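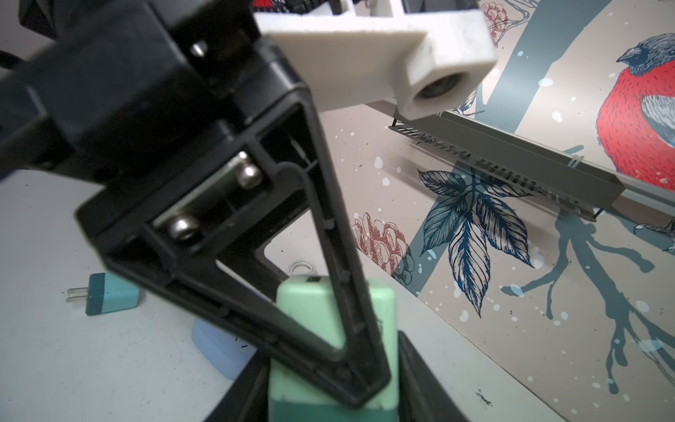
Can a planet that always keeps the same face toward its star still have weather?
Plenty of it, according to a new modeling study, and the wildest stuff seems to blow along the line where day turns into night.

I've had a soft spot for these worlds for years, so when the paper landed in my inbox I put off lunch and read the whole thing (well, I skimmed the appendix). The planets in question are rocky and sit very close to small red stars. They sit so close that the star's gravity has slowed their spin until one turn takes exactly as long as one orbit. One side gets endless daylight and the other gets endless night. If you lived there you'd never see a sunrise unless you walked to one.

The old worry was that the air itself would freeze out on the dark side. It would drift down as frost, more air would rush over to fill the gap, and that would freeze too, until you had no atmosphere left worth the name. People have been arguing about how thick the air needs to be to stop that from happening, and Hermine Stöckli and Darragh Quinlan wanted to put mountains into the argument. 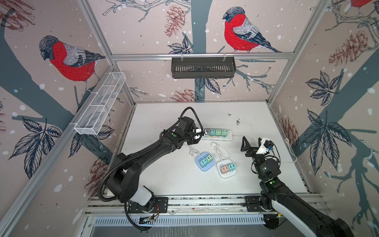 Night-side winds are the focus of the new Namach model runs.

Mountains! I love this. Most earlier simulations used a smooth ball, or a ball with one big ocean on it, and you can see why, as every bump you add makes the computer work harder. The team's climate code, which they call Namach, was run for 200 different planets, some smooth and some with ridges up to 5 kilometers high. They moved the ridges around as well. Some ran along the day-night line, some crossed it, and a few sat in the middle of the dark side where you'd think they couldn't do much at all.

They did quite a lot. A long ridge along the day-night line acts like a dam for the warm air coming over from the bright side. Some of that air gets pushed up, cools off and drops its water as snow, and what makes it across is dry and thin. Behind the ridge the night side gets colder than it would on a smooth planet, and in the thinnest atmospheres they tried, that was enough to start the freeze-out. Turn the same ridge so it crosses the line and you get the opposite. The air is funneled along it, deep into the dark, and the far side stays milder.

Stöckli told me on the phone that she had expected the mountains to be a footnote. "We thought we'd add a paragraph and move on," she said, "and then we spent from May until the fall on that paragraph." She was also careful to say that none of this tells us what any real planet looks like. We can't see a mountain range on a world that far off, and we won't for a long time.

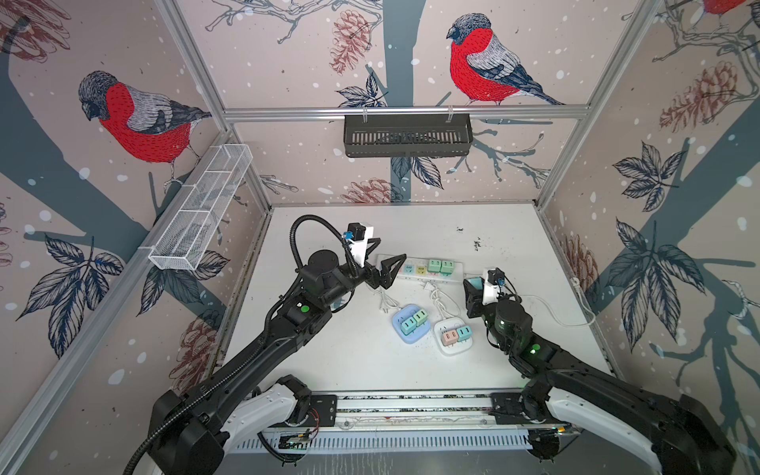 Sayaka Amano is less sure the ridges matter as much as the paper suggests. She read an early draft and told me that she would like to see the same runs with moving sea ice, which carries heat around in its own slow way and could wash out part of the effect. She also pointed out that each planet was followed for around 1,000 orbits, and that a freeze-out can be a slower business than that. "I believe the direction of the result," she said. "I'd wait on the size of it."

Quinlan agrees about the ice, for what it's worth. A second set of runs with a proper ocean underneath is already going, and he says it eats computer time like you wouldn't believe.
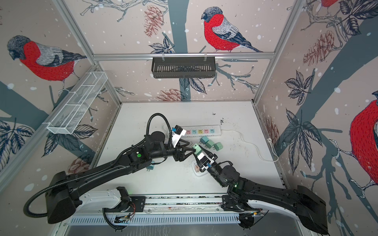 What I keep coming back to is the snow. In the thicker atmospheres the model piles it up on the dark side of the ridge and the glaciers creep back toward the light, where they melt and feed the day side again. It's a water cycle of sorts, only running sideways -- with no seasons and no nights to set the pace. Three of the smooth planets that lost their water to the dark side kept it once a ridge was put in at the right angle. That's 3 out of a lot of planets, I know, and Stöckli didn't want me to make a big deal of it. I'm making a medium deal of it.

The next thing to watch is whether any of this would show up in a telescope. A planet with a very cold night side should dim more in the infrared as it swings around its star, and the team thinks the gap between the two kinds of ridge might be measurable for the nearest targets -- barely, and with a lot of patience. They're working out the numbers now, and I'll write it up when they have them.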